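## 4. Making a batch of custard in the Clustard

Read section 3 first if the jug hasn't been washed since you unpacked it.

1. Fit the paddle and press down until it clicks.
2. Pour in the milk, up to the 12 line at most. Add the sugar and egg yolks.
3. Close the lid and turn the dial to Thicken. The light stays orange while the jug heats.
4. Leave the lid shut until you hear 3 beeps. A full jug takes roughly 20 minutes.
5. Lift the jug out by its handle and pour straight away.

**Caution:** The metal base stays hot after the beeps. Keep fingers and tea towels clear of it.

**Note:** If the display shows 113, the paddle has jammed. Switch off at the wall, scrape down the sides and start again from step 1. Don't force the dial.

### Flavours

Add vanilla with the milk. Stir lemon or passionfruit in after pouring – acid in the jug can make the custard split. 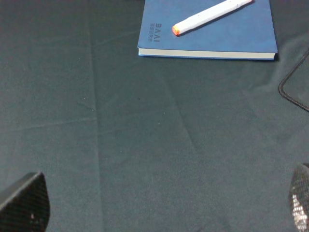 For a thicker custard that will hold in a tart, run Thicken a second time with the lid vent open. Check it through the vent and stop early if it starts to catch on the bottom.

Leftovers keep in the fridge for three days. Lay baking paper on the surface so a skin doesn't form, and don't reheat custard in the jug.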